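Clesar Gripper Kit — finger set for home and workshop arms

Print this page | E-mail to a friend

We started making the Clesar for our own bench at the Ernero shared workshop, where the arms get used by all sorts of people on all sorts of evenings, and where the old flat fingers would let a round pen roll straight out sideways. The new ones have a curved inner edge, so anything shaped like a marker or a glue stick has somewhere to sit while it's being carried. It's a small change, but we've grown very fond of it!

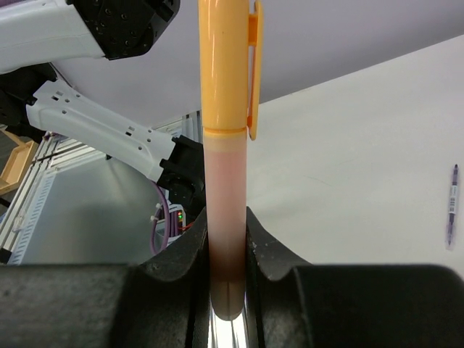
Each kit comes with two black fingers, 4 fixing screws and a printed sheet that takes you through fitting and first closing. Do please go gently with that first closing — set your speed low, use a felt-tip you don't mind losing, and bring the fingers in a little at a time until it stands up by itself. If you're running our Sanna controller board, the settings are already in the menu under Diner (named after the lunch table it was written on, and we never got round to changing it).

Part number: 452
Finger length: 60 mm
Cable supplied: 1000 mm

Spare fingers can be ordered singly, left or right. The next batch will be ready in April, and we're happy to put your name down before then.

Contact Ernero | © Ernero Workshop | Back to top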